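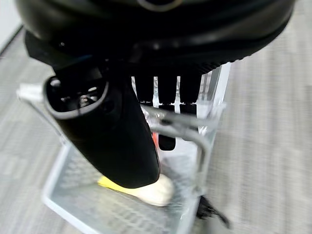 White wire-mesh basket with gray metal handle, shown on the floor

Jatholm Wire-Mesh Carry Basket, White
Item 608
Sold by Gerkido Home Goods

If you have been with us for a while, you already know how fond we are of a good plain basket, and the Jatholm has been a favorite around the shop since we first brought it in one October (we ordered far too few of them, and heard about it!). It's a simple open-top basket in white wire mesh, with thin sides, a pale grid-patterned bottom and a gray metal handle that arches over the middle, so you can pick the whole thing up with one hand and carry it off to wherever it's needed next.

People use it for all sorts of things. Dish towels and sponges under the sink, bath toys, clothespins, the shampoo bottles that never seem to have a home, a few potatoes by the back door. One customer wrote to say she keeps hers at the foot of the stairs and drops in whatever needs to go up, and I liked that so much that I started doing it at my own house. My family walks right past it, but it does look tidy.

Because the sides and bottom are open mesh, air moves through and crumbs fall out, so do put a tray or a folded cloth underneath if you're storing onions or anything else that sheds. Very small things like buttons, screws and hair ties are better off in a little tub or a clear plastic bin, and you can always set that inside the basket.

The handle
The handle is fixed in place and doesn't fold down, so measure the height of your shelf before you order. We get more returns over this than over anything else. If your shelf is a low one, take a look at the Famevo basket, Item 714, which has no handle and slides in and out nicely.

Care
Wipe it down with a damp cloth and a little dish soap, then dry it well with a towel, especially where the wires cross. An old toothbrush is handy for the corners of the grid. Please keep it out of the dishwasher, and don't leave it outdoors through the winter.

Ordering
Baskets are sold one at a time or as a set of 2. Orders are packed within 7 working days. If you'd like a liner, the Kao cotton liner fits this basket and comes in cream only for now, though we are hoping for a blue.

Questions about sizes or larger orders can go to Sorin Barbu at the shop. He is happy to take a tape measure to anything on the shelf, so don't be shy about asking!

Page updated 23 Jan 2021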